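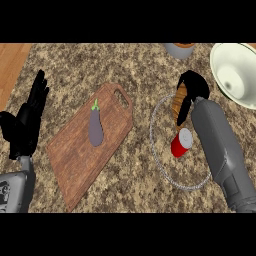

Aubergine on the board, right hand down on the round wooden piece, left hand waiting its turn. Simulated kitchen, Funorel build.

Funorel gallery: two arms and a worktop

December 11, 2019

Print this page | E-mail this page

Welcome back to the bench! For anyone new, Funorel is the two-armed kitchen robot we're building in the shared workshop at Drimari, and this gallery is where the simulator side of it lives. The metal side has been hogging the blog since June and I think the virtual kitchen deserves a bit of love, especially now that it has proper granite (well, proper speckles) and things on it worth picking up.

I'm so pleased with how the hands look. They're matte black on grey forearms, and with the left one held open and the right one curled over you get a really good feel for how differently they can be posed. I've spent whole evenings just opening and closing fingers on the screen. Time well spent!

The cutting board was the first prop I made with any care. It has scratches and a handle with a slot you can see the worktop through, and it lies at a slant on purpose, as a board would if you'd just put it down to answer the door. The aubergine came next and its little green cap is my favourite bit of modelling in the entire project.

Over on the right is the awkward corner. The glass plate is so clear that you mostly get a thin glittery rim, and the red cup is on its side next to the forearm, with the black thumb nearly touching it. Lovely and cramped, just the sort of spot I want the planner to cope with. The big white bowl sits further back, and I'm still fiddling with the shading inside it.

Some numbers for those who asked on the Aver list: the props folder is at 37 models, and the log reached 1,077 saved runs last night. Most of those are me changing one finger joint and running it again, so don't be too impressed. The Mäkelä bench has the spare computer on it if you'd like a go at posing the hands yourself, and the start-up notes are taped inside the cupboard door. Please save under your own initials.

Next up is the left wrist, which I want to turn a little further before the fingers close, and then a second go at the glass. Comments and prop ideas very welcome, the odder the shape the better!

Filed under: Workshop builds, Robot arms, Simulation

Related galleries
Funorel: forearm covers, first fitting
Drimari open evening, June
Wiring the Mäkelä bench
Aver list: 6 props we'd like to see next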